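双腕ロボット操作プロジェクト 参加学生募集 | Morwoodロボット工房

募集一覧へ戻る
更新:12月

Morwoodロボット工房では、学生プロジェクト「Drondham」の新しいメンバーを募集します。Drondhamは、2本の腕を持つロボットに机の上の作業をさせ、学生競技会Stirnerthorpeカップの仕分け部門に出場することを目標にしたプロジェクトです。所属学科、学年は問いません。ロボットを動かした経験がない方も応募できます。

募集の背景

現在の参加者は11名です。年度末で卒業する学生がいるため、次の大会に向けて4名を追加で募集します。前回の大会では予選を通過しましたが、本選では時間内に課題を終えられませんでした。原因は把持の失敗と、左右の腕の待ち時間の長さの両方にあったと考えています。今年度は操作データの取り直しと、動作計画の見直しを並行して進めています。

競技の概要

仕分け部門の課題は、机の上に置かれたブロックを色ごとの箱に入れることです。使う色は青、緑、赤です。ブロックの大きさはそろっておらず、置かれる向きも毎回変わります。箱の外に落としたものは減点になり、色を間違えた場合はさらに大きな減点になります。左右どちらの腕を使ってもかまいませんが、腕どうしが接触するとその試技は終了です。審査では作業時間のほか、動作の安定性と、提出する技術報告書の内容も評価されます。

活動の内容

活動は大きく、操作班、学習班、機体班に分かれています。入ってから最初の1か月はすべての班を回り、その後に希望を聞いて配属を決めます。途中で班を移ることもできます。

操作班は、ロボットの腕を人が操作して作業の手本を記録します。1回の記録は短いものですが、同じ課題を配置を変えながら繰り返します。今年度の目標は700件で、採用する記録の基準は班で決めています。記録した後は、つかみ損ねや不要な動きがないかを再生して確認し、結果を表に書き込みます。器用さよりも、同じ手順を丁寧に続けられることが求められる仕事です。

学習班は、集めた記録を使ってモデルを訓練し、実機で評価します。使用言語はPythonです。訓練の設定と評価の結果は必ず共有の記録簿に残してください。うまくいかなかった条件も報告の対象です。評価の日は操作班と合同で作業します。

機体班は、腕と把持部の点検、ケーブルの取り回し、カメラの取り付けと校正を担当します。部品の設計と3Dプリンタでの製作もこの班の仕事です。大会の直前は輸送用の梱包と予備部品の管理も行います。工具の使い方は入ってから教えます。
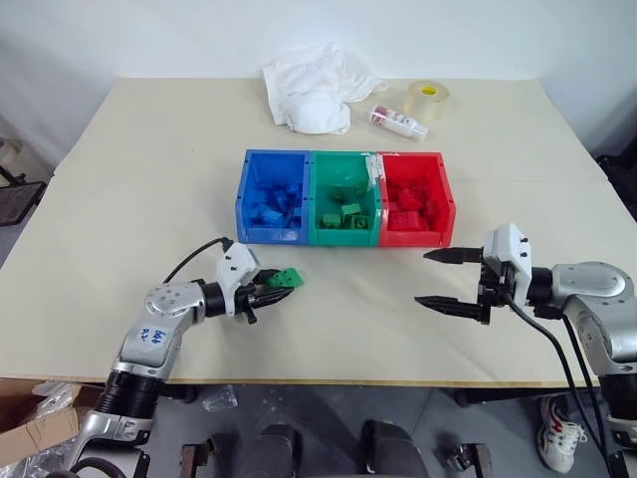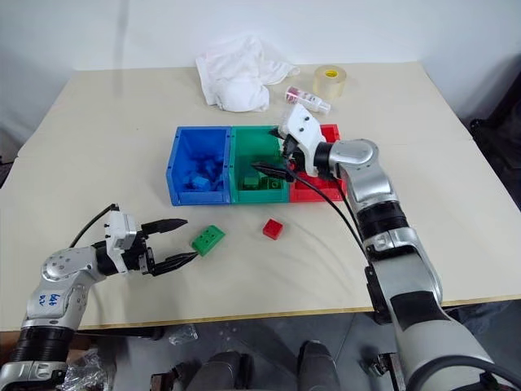
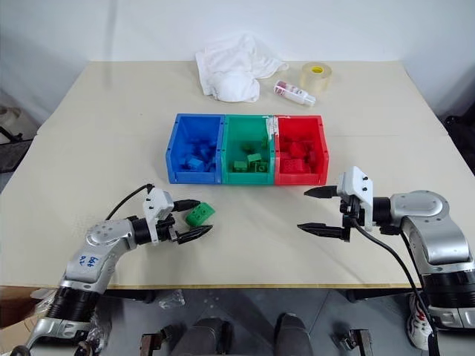
色別仕分け課題の作業台。青、緑、赤の箱と左右の腕

活動場所と時間

場所はFuchs棟の9号室です。活動時間は授業のある期間の平日、夕方17時から20時までです。全員が毎回集まる必要はありませんが、週に2回以上は参加できることを条件とします。定期試験の前2週間は活動を休みます。長期休暇中の活動は、参加できる人で日程を相談して決めます。

大会の前の1か月は活動日が増えます。アルバイトや他の団体と兼ねることは可能ですが、この期間の予定は早めに相談してください。大会当日の遠征に参加できない方も、準備の段階で役割があります。

応募資格

・本校に在籍する学生であること
・来年度の大会まで継続して参加できること
・安全講習を受講できること(参加決定後に工房で実施します)
・活動の記録を日本語または英語で書けること

次の経験がある方は応募書にお書きください。必須ではありません。

・Python、C++などによるプログラミング
・Linuxの基本的な操作
・CADによる部品設計、3Dプリンタの使用
・電子工作、はんだ付け
・画像処理または機械学習に関する授業の履修
・技術文書の執筆や発表資料の作成

待遇と費用

本プロジェクトは課外活動であり、給与の支給はありません。参加費は無料です。機材、消耗品、大会の参加登録料は工房の予算から支出します。遠征の交通費は規定の範囲で補助しますが、食費は自己負担です。ノートパソコンは各自のものを使ってください。持っていない方には工房の貸出機があります。台数に限りがあるので、希望する場合は応募書にその旨を記入してください。

学科によっては、活動を学外実習の単位として申請できる場合があります。認められるかどうかは学科の判断によりますので、応募の前に所属学科の窓口で確認してください。

安全について

腕が動いている間は、操作者以外の人は可動範囲に手を入れないことを徹底しています。操作を始めるときと終えるときは声をかけます。非常停止スイッチの担当を決めずに実機を動かすことは認めていません。長い髪は束ね、ひもの出た服や大きな装飾品は避けてください。サンダルでの入室はできません。講習を終えるまでは見学のみとなります。

応募方法

工房の受付で応募書を受け取り、必要事項を記入して提出してください。学内ページの「課外活動・募集」からも同じ書式を入手できます。記入する内容は次のとおりです。

1. 氏名、学科、学年、連絡先
2. 参加を希望する理由(400字程度)
3. 興味のある班
4. 参加できる曜日と時間帯
5. これまでの経験(ある場合)
6. 貸出機の希望の有無

自作のプログラムや製作物がある方は、資料を添付してもかまいません。授業の課題で作ったものでも結構です。グループで作った場合は、自分が担当した部分を書いてください。

選考の流れ

書類を確認した後、面談の日時をメールでお知らせします。面談は20分ほどで、現在の参加者が担当します。技術的な試験は行いません。希望する理由と、無理なく参加できる時間帯を中心に伺います。結果は応募者全員に連絡します。

定員に達した時点で受付を終了します。選考にもれた方のうち希望者は、次回の募集の際に優先して案内します。

見学

応募の前に見学することができます。17時30分までに9号室へ来てください。予約は不要ですが、評価の作業中は入口でお待ちいただくことがあります。見学の際の写真撮影は、その場にいる参加者に確認してからお願いします。

よくあるお問い合わせ

文系の学科ですが参加できますか。
参加できます。操作班の記録作業や報告書の執筆では、専門の知識を前提にしていません。必要な用語は最初の1か月で説明します。

途中でやめることはできますか。
できます。担当している作業の引き継ぎがあるので、決まった段階で班の代表に伝えてください。

大学院生も応募できますか。
応募できます。研究室の活動と時間が重なる場合は、事前に指導教員の了承を得てください。

自分の研究に記録データを使えますか。
参加者は工房の利用規程に沿って使用できます。学外で発表する場合は、原稿の提出前に工房へ届け出てください。

問い合わせ先

Morwoodロボット工房 Drondham募集担当
Fuchs棟 9号室
受付時間 平日17時から20時

関連ページ
工房の利用案内
安全講習の内容
Stirnerthorpeカップ 前回の技術報告書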